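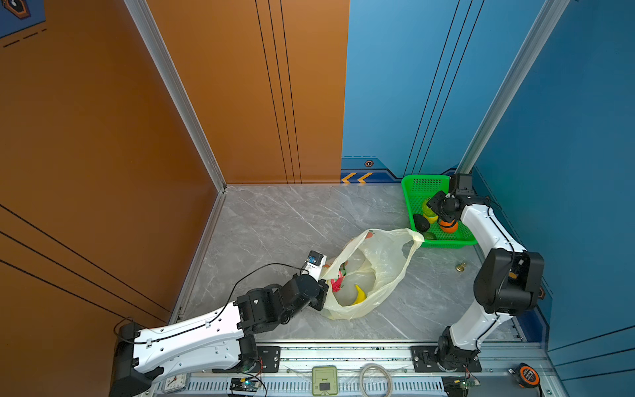
Eduard Ševčík wrote in after the October issue to ask why the Girard branch library still charges for overdue books when Jurstead stopped doing so last year. He said he pays his fines without complaint but knows two families on his street who quit borrowing over them.

The short answer is that Girard has its own budget and sets its own rules. Fines brought in $951 there last year. The cost of mailing overdue notices over the same period was $556, and that does not include staff time at the desk.

Jurstead dropped fines on all children's books first and on everything else six months later. Borrowers still get a bill if an item is more than 13 weeks late, and the bill is cleared when the item comes back. Old debts were wiped at the same time. Some long-missing books were returned, including most of a set of county histories that had been marked lost.

Treltstead went a different way. It kept fines but put a cap of $4 on each card. The branch manager there told us she would like to see another full year of records before changing anything else.

Girard will take up the question when it sets its next budget. Comments can be left at the front desk or mailed to the branch. Please include your card number if you are writing about a fine on your own account.

The Brorero book drop is open again, next to the post office. It is emptied every morning except on holidays. Please do not leave donated books in it. Those go to the side door at Girard.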